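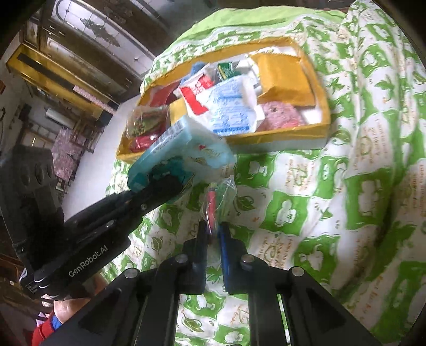
The small stuff, all of it, on the bed

HOME / WEEKEND READING

Every home has a layer of packets. It isn't food exactly and it isn't hardware. It's the sachet that came taped to something else, the little carton you bought two of, the clear bag with one thing in it. It lives in drawers, then on top of drawers, then in the pocket of a coat. Twice a year, if we're lucky, somebody tips it all out.

We went for a Sunday in October. Curtains open, bed made, phone in the other room. The plan was to be done by lunch and the plan was wrong, but not by much.

Why the bed. Height, mostly. A kitchen table wants to be a kitchen table again by noon, and the floor kills your knees. The bed is the right height if you stand and still the right height if you give up and sit. Also it has a deadline in it. You have to sleep there. Piles on a floor can stay for a week (ours did, in spring, we stepped over them until they felt like furniture). Piles on a bed get finished or they get shoved back in the drawer at 11 p.m., and you only do that once.

Put a quilt or spread on top first, an old washable one. Things leak. A sachet of anything will find its weak corner the minute you lean on it.

How much is there

More than you think and then less than you feared. We keep a notebook for this page, and the notebook says 109 pieces out of two kitchen drawers, a shelf and the bowl by the door. That's every sachet and stick and box as one. 40 went straight in the trash or the recycling. Expired, empty, or a mystery. A mystery is anything you turn over twice and still can't say what it's for.

A reader in Osunbridge wrote in after the spring issue claiming 1,000. We didn't believe it, then read on, and it was mostly toothpicks.

Which raises the counting question. Don't. We did because we had pages to fill. Counting slows you down and makes you proud of the wrong thing. Get it out, get it flat, start picking up.

The shallow tray rule

Use something low. A deep box hides whatever went in first, and you'll buy it again in a month. With a shallow tray you see the tops of everything at once and you can read the print without lifting the lot out. Sides high enough that a packet can lean on them, no higher.

Color helps, a bit. Ours is yellow around the sides, and against a busy print you don't lose the edge of it. We tried a gray one from Batel last year, very handsome, very expensive for what it was, and it disappeared on every surface we own. It's holding seed packets in the shed now. It may be happier.

Batel also sells dividers. Skip them. Dividers are for people whose packets are all the same size, and those people don't have this problem.

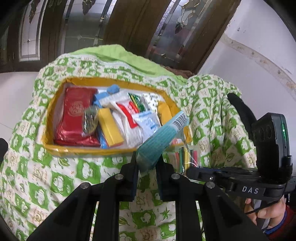

Words: the Home desk, Lulten Weekend
Filed from the bedroom. Reading time: one coffee

Big ones go in on their edges. The red foil package with the gold emblem is standing up at the left end, and that one move pays for half the box. Flat, it would cover everything under it. On edge it takes a strip of space and works like a bookend, with smaller bits tucked in beside it. Same for any stiff packet. Stand it up, face out.

Soft ones next. Pouches and thin packets don't stand by themselves, so let them lean on one another toward the back. They'll slump. Fine. If you can see a corner of the label you can find it.

Small cartons last, and the teal one with the barcode is a good test case. Boxes have hard corners and don't squash, so if you start with them you end up building the whole layout around four or five bricks. Bring them in at the end and you can see right away where there's a gap and where there isn't. Turn the carton a couple of ways over the box before you let go. Cheaper than unpacking.

Take things out of their cartons? Depends. If the carton has instructions on it, or a date, keep it. If it's just air and cardboard, flatten it. We're inconsistent about this and the notebook shows it. Two boxes kept for no reason other than a nice blue.

Sticks, and other long things

Anything long and thin wants its own clear bag. Colorful sticks in a bag, kept together, outside the box until the box is sorted. Loose in with the packets they go straight to the bottom and work crossways, and then nothing sits flat ever again. In the bag they lay down along a side when you're ready for them.

Clear bags generally: yes. One thing in a clear bag is not silly. A pen-sized something with a cap that comes off, a glittery something that sheds, put it in a bag by itself and squeeze the air out. You can see what it is. You won't be washing glitter out of a sachet of something you meant to drink.

Bags to avoid are the frosted kind. We bought a roll from Thaler, 5 dollars, thinking frosted would look calmer in the drawer. It does look calmer. You also can't tell what's in any of them, so we had a calm drawer and a growing habit of opening every bag in it.

Toys get in

They do. If there's a child in the house or there was ever a child in the house, there will be a plastic piece in with the packets. Ours has rounded bumps on it and is blue and it has been through three of these sorts now. It goes in at the back, poking up. It could go in the toy bin, sure. But you know how it is when you're moving fast and your hand closes on somthing, you put it where there's a hole.

We've decided one odd thing per box is allowed. Two and you start again.

What to keep together

We used to sort by what things were. Drinks with drinks, sweet with sweet, first aid in a corner by itself. It held for a week. Now it's by who reaches for it and when. Morning things at the end nearest the front of the drawer. Things for guests at the other end. Middle is for everything you'd be annoyed to run out of.

Medicine is the exception. Anything that's medicine comes out of the packet pile altogether and goes up high with a lid on. No leaning, no tucking, no box without a top. If you can't tell whether it's medicine, treat it like it is until you've read the small print, and read it in daylight.

Dates: face them out if you can. If the date's on the back, pen it on the front. We use a laundry marker. Takes on foil, takes on plastic, smears on the shiny cartons so let it sit a minute before you touch it.

Anything that's got under two months left goes in a bowl on the counter. Not in the box. The bowl is a to-do list. Ours was empty by the following Friday except for one sachet of a soup that no one in the house will admit to buying.

The leftovers on the quilt

There will be a scatter at the end. Bits that don't fit, bits you keep picking up and putting down. Leave them out there while you do the box, off to the right if you're right-handed, so the box stays between you and the finished side. Then do them quickly. Ten minutes, kitchen timer. In the box, in the bowl, in the trash, or given away.

Giving away is easier than it used to be. The swap shelf at the Osunbridge library takes sealed packets with a date showing, and the one at the Thaler store takes craft bits and party things, sealed or not. Check the hours first, they changed over the summer and the sign on the door still has the old ones. We walked over with a bag on the Monday and walked it home again.

Don't take open sachets anywhere. Folded over with a clip is still open.

Where the box lives after

Not back where the mess was. At least not for a week or so. Put it somewhere a bit stupid, end of the counter, top of the dryer, and see what you go looking for. Whatever you hunted for and couldn't find belongs in the middle. Whatever you never touched can go one drawer down.

Ours ended up on the shelf over the kettle, which was never on the list of places. It fits with a finger's width to spare. The long bag of sticks lies along the front. The red foil one is still on its edge at the end, a bit dented where we pushed a carton against it too hard.

Shake out the quilt before it goes back in the closet, outside if you can. We got a twist tie, some crumbs of what we're calling cinnamon, and a battery. Flat one. The battery drawer is next issue and we are already tired.

If you've a better way with the frosted bags, write to the Home desk, care of Lulten Weekend, Osunbridge. Letters about toothpicks will be read but proabably not printed.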